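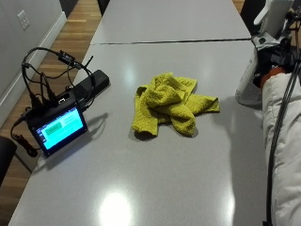 **¿Sirve un termómetro de sonda barato para llevar los registros de temperatura de una cocina pequeña?**

Para una cocina como la mía, sí, siempre que lo compruebes con hielo cada poco y no te fíes de la funda. Lo largo viene ahora.

Llevo una cocina de comida para llevar en Kallurcombe, dos fuegos, un horno y una cámara que suena como un tractor, y en enero me tocó cambiar el termómetro porque el viejo se me cayó en la freidora (no pregunten). Compré el Clotel de sonda plegable, el básico, y lo he usado a diario durante siete meses. El cuaderno de registros ya va por la línea 2327, así que algo de uso le he dado.

Lo bueno primero. Es rápido. Lo clavas en el centro de un muslo de pollo y en unos segundos tienes la lectura estable, cosa que con el anterior era para irse a tomar un café. Los números son grandes y se leen incluso con el vapor de la olla de arroz en la cara. Además la sonda es fina y no deja un boquete en las empanadas, que parece una tontería hasta que las vendes enteras y el cliente te mira raro.

La precisión, bien. Lo meto en un vaso con hielo picado y agua y me marca cero o un par de décimas por encima. Shanthi Khondokar, que vino a darnos el curso de higiene, me enseñó a apuntar esa prueba en la misma hoja que las temperaturas de cámara, y desde entonces la hago a primera hora, antes de encender nada.

Ahora lo malo, que lo hay. La funda es horrible. Tiene un canalito por dentro donde se mete la grasa y no hay cepillo que entre - la mía acabó en la basura y ahora guardo el termómetro en un bote con tapa. Las instrucciones, en letra diminuta y mal traducidas. Y la bisagra empezó a bailar al cuarto mes; sigue funcionando, pero ya no se queda recta sola y en las ollas hondas molesta bastante.

Antes probé uno de Kurian que me prestó Muthu Kurup, el de la panadería. Tiene memoria para 50 lecturas y está mejor acabado, pero cuesta casi 200 euros y pita cada vez que lo miras. Para una cocina con tres turnos lo entendería. Para mí sola y un ayudante los sábados no, ¡con el dinero que me ahorro compro toallitas desinfectantes para media vida!

Le pongo un notable. Si arreglan la funda, me compro otro de repuesto.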